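Can a robot tidy up yet? I went to Plakstead to find out
19/03/2019

I have two small children and a living room floor I haven't properly seen in years, so when Skillero said I could come and look at the tidying robot they're working on in Plakstead, I was on the train before I'd finished my toast!

The firm wants a machine that can clear up a playroom or put stock back where it belongs in a toy shop. For now it's practising on a board, with plastic shapes that need to be pushed where they're wanted. Augustina Mensah, who runs the trials, told me they've done 813 goes so far (she keeps the tally in a paper notebook, which I liked).
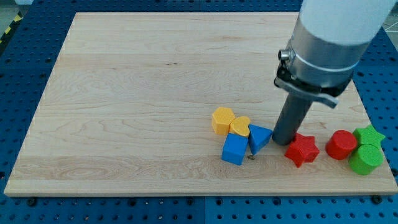

Pushing sounds like the easy bit, doesn't it? I thought so too. But Augustina says a star is a right pain because it spins when you catch one of its points, and a round piece slides off to one side if you're the least bit off centre. My youngest sorts this sort of thing with the back of her hand while shouting for a biscuit.

I asked for the numbers. Given 30 minutes, the arm got through 46 moves the day I was there. Craig Ritchie, who manages the Appiah toy shop on the high street and had come along for a nosy, reckoned his Saturday lad would do that before the kettle boiled. He's still keen, mind you. He'd happily have one working overnight if the price came down and it could cope with a shelf as well as a flat surface.

That's some way off. Skillero hopes to start a small trial in his stockroom in April, with a person standing by the whole time. I've put my name down for a go at home, and until they ring I'll be on my hands and knees as usual.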